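Lorkside Forums > Shop Talk > Automation
Thread: Can a small arm do chores yet, or is it still a demo

duline_dan
Original post
Feb 14, 2021

I keep seeing claims that a cheap printed arm with hobby servos can handle kitchen cleanup or bench cleanup. My position going in was no. I have a Duline cell at work that puts 816 parts a shift into trays, and it does that well for one reason: every part arrives in the same spot at the same angle. A sink does not do that.

Still, I wanted to see it on a bench before arguing further. Small arm, camera on the wrist, one mug, a glossy dark surface with drops on it, and a little reddish-brown piece to pick off.
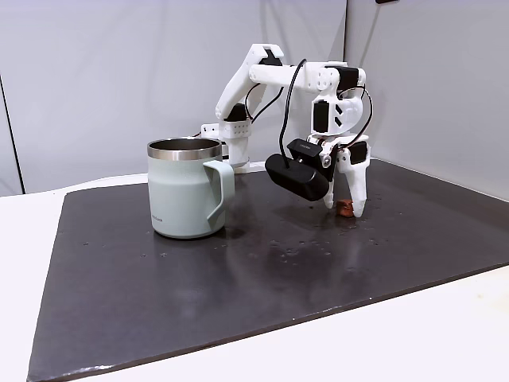
The three things I care about are reach, payload at full extension, and what the vision does on a reflective surface. Reach is fine for a job this size. Payload is where hobby servos give up first. An empty steel mug held by the handle at full stretch puts most of its load on the shoulder, and the shoulder gets the same motor as the wrist on most of these kits.

Interested in numbers from anyone running one. Opinions too, but numbers first.

gantry_moss
Reply 1

Payload is the wrong thing to worry about. You can counterbalance a shoulder with a spring. Contact is the hard part. Wiping requires steady pressure along a path, and a position-controlled servo with no force sensing either floats over the dirt or stalls into the table. I spent all of August on a wiping head for a Dewulf table and ended up with a compliant pad, because the controller could not do it.

pickrate
Reply 2

Disagree with both of you. The limit is cycle time. My arm clears one item in 30 seconds when it clears it. I can clear 4 by hand in less than that. Nobody in a shop will wait.

duline_dan
Reply 3

Cycle time matters in a shop. In a house it matters much less. If a machine takes an hour over the dishes while I'm out, I don't care.

What I do care about is the handle. A mug is symmetric except for the handle, so that's the feature the grasp depends on, and it can point anywhere. 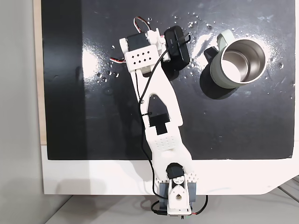
Arm from above, mug with its handle toward the gripper.

With the handle on the gripper side, a two-finger jaw has an easy approach. Turn it 180 degrees and the same arm has to reach around or over the body, and with this few joints there may be no solution. A person just rotates the mug without thinking.

wetbench
Reply 4

Look at the surface as well. Drops and white powder on gloss black under a bright light is about the worst input you can give a camera. Every drop is a highlight and so is the glare. On my setup, going from a dry matte mat to a wet glossy one took grasp success from 81 percent down to where I stopped logging. A polarizer got some of it back.

gantry_moss
Reply 5

Was that the same model with no retraining? If so, you measured your training set and said nothing about the arm.

wetbench
Reply 6

Same model, yes. Fair point. But the person at home isn't going to retrain it when they spill something.

mudness_user
Reply 7

I run a Mudness gripper, bigger arm, similar jobs. Upright cups are close to solved for me. Cups on their side are a separate task: the opening faces some odd direction, the body can roll, and the rim is the shiniest part.

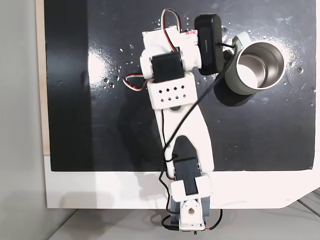 My planner treats a tipped cup as two moves, upright it first and then pick. The first move fails more often than the second. Pushing against the body starts it rolling, and a handle only stops the roll at certain angles. Hooking the rim works better if the jaw is thin enough to get inside, and a fat printed finger usually isn't.

pickrate
Reply 8

So two moves at 30 seconds each, plus retries. My point stands.

mudness_user
Reply 9

For a shop, sure. I wouldn't put it on a line either.

duline_dan
Reply 10

Revising my answer a little. Picking up an upright mug: yes. Wiping: not without a pad or force sensing. Tipped cups: depends on the finger. gantry_moss, what durometer was the pad you settled on? I have sheet silicone here and would like to try it before I buy foam.

gantry_moss
Reply 11

Never measured it. It was closed-cell foam with a cloth over it. Silicone will grab on a dry surface, so put the cloth over that too.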